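The Blue and White Plate: Notes on a Borrowed Pattern
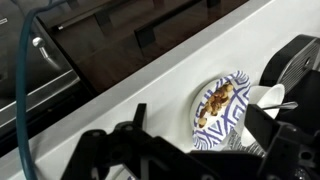
Paper plate with a blue-and-white geometric rim.

Readers of this blog will be aware that its subject is domestic pottery, and in particular the repeated border patterns found on inexpensive tableware. The present entry concerns the diamond and cross border, a design that appears on a great many household goods and has received little attention in print. It is intended as an introduction. A fuller treatment of the Estero group will follow when the remaining pieces have been cleaned and measured.

The border consists of diamonds joined at their points, with crosses formed in the spaces between them. It can be drawn with a ruler by any patient person, and for that reason it should not be assigned to a single country or workshop. Weavers use it, as do tile makers and basket makers. When a collector states that the pattern "comes from" a particular town, the statement should be read as a record of where that collector first encountered it.

My own collection began with the contents of a kitchen dresser purchased at a house sale in Estero. The dresser held 13 plates, of which 5 carried the diamond border in blue. Two of the five are badly chipped. The others are sound, although one has a long hairline crack running from the rim to the foot and is no longer handled without good cause. None has a maker's mark. A slip of paper found in the drawer gives the year 1886 in pencil, but there is no way of knowing whether it refers to the plates, the dresser or some other matter entirely, and I have recorded it in the register without comment.

The question of age was put to Joaquim Azevedo, who dealt in household china for many years and who was kind enough to examine the group on a Saturday in his own workshop. His view is that the plates were printed by transfer and were not painted by hand. He drew attention to the join in the border – a place where one diamond is narrower than its neighbors – and observed that a printed strip had been trimmed there to close the circle. The same join can be found on all five plates, although never in the same position in relation to the wear on the foot. He declined to offer a date.

A second opinion was given by Priya Lindqvist, whose interest is in pattern books. She considers the border to be a simplified copy of an older one and has directed me to a tile panel at Faltum which bears the painted date 1562. I have since visited the panel. The resemblance is real, but the tiles place a small dot inside each diamond, and the crosses are made with a double line. The date itself has been repainted at least once. It is my present opinion that the panel and the plates share a habit of drawing and nothing more.

Correspondents have also asked how plates of this kind should be kept. They should be stored upright in a rack, or stacked with a sheet of plain paper between each. Old printed ware should be washed by hand in lukewarm water. Bleach should never be applied to a stained crack.

Information is still sought on two points. The first is a saucer with the same border and a pale green ground, said to have been sold with a box of mixed china marked Ateş. The second is any plate on which the border has been set in two rows. Clear measurements of the rim and foot would be welcome, together with a note of where the piece was acquired. Letters already received on the Ivby bowls will be answered in April.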